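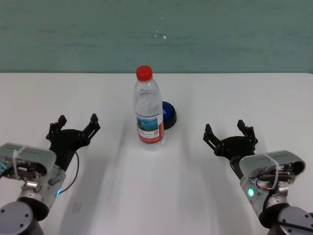 Checked by: Svenja Gisler, with Cherry Mae Cruzado
Place: Gill Family History Room, records store and reading area
Period: August check, before the parish registers come back from binding

Marks used: OK, FIX (must be done), WATCH (look again next time).

## 1. Entrance and walking ways

- [x] Door opens fully from inside without key - OK
- [x] Exit sign is lit - OK
- [ ] Floor mat lies flat - FIX. The corner near the coat hooks turns up. I pressed it down and it came up again.
- [x] Way between the census cabinets and the door is free - OK. Two boxes of the Hiebert papers were standing there, and Dwight Hiebert has moved them under the window.

## 2. Shelves and heavy volumes

- [x] Shelves are fixed to the wall - OK
- [ ] Heavy volumes are below shoulder height - FIX. The burial registers are still on the top shelf of bay 5. Each one is roughly 10 kilos and the people who ask for them are often not young. Please change places with the school admission books, they are light.
- [x] Step stool (Wedex) has all its rubber feet - OK
- [ ] Trolley brakes hold - WATCH. The left one holds, the right one holds if you push it twice.

Comment from Cherry Mae: the index for burials says "top shelf, bay 5" on every card. If we move the registers, the cards must be changed also, or put one notice in the front of the drawer.

## 3. Walls, damp and surfaces

- [x] No new stain under the roof pipe - OK
- [x] No smell of mould in the map drawers - OK
- [ ] Paint and plaster - WATCH. Marks only, I found nothing loose when I passed my hand over it. No framed certificates to be hung until it is painted.

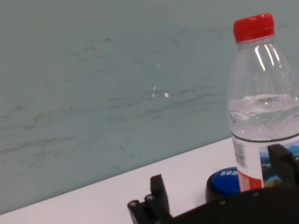
*Scuff marks and small white specks on the wall, white tabletop below.*

- [x] Humidity is under the limit on the card - OK. The old meter showed 88 on the morning I came, and this frightened me, but the new meter beside it showed a normal number. The old one is now in the bin.

## 4. Electricity and machines

- [x] Cables of the microfilm reader are without damage - OK
- [ ] No extension cord is connected to another extension cord - FIX. There are 3 in one line behind the Rimix scanner. Lucinda Lyons will ask for a proper wall socket. Until then, please run only the scanner there, and no heater.
- [x] Lamp glass is whole - OK

## 5. Papers and readers

- [x] Pencils only at the tables - OK
- [x] Foam wedges for tight bindings are clean - OK
- [ ] Drinks stay away from original documents - WATCH. The rule is written on the form for new readers, but the letters are very small. I would like to see it larger and in darker colour.
- [x] Clean box for unknown photographs has a lid - OK 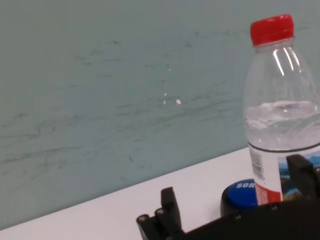 ## 6. First aid and emergency

- [x] Kit is on its hook - OK
- [ ] Kit is complete - FIX. Plasters are nearly finished and the eye wash is past its date.
- [ ] Phone list is correct - FIX. Yeshi Wolde has a new number, and the list still has the old Cistska alarm contact.
- [x] Fire extinguisher tag is in date - OK

## To do before next check

1. Burial registers down from bay 5, with notice in card drawer (Dwight)
2. Mat replaced or taken away (Svenja)
3. Wall socket (Lucinda)
4. Kit and phone list (Yeshi)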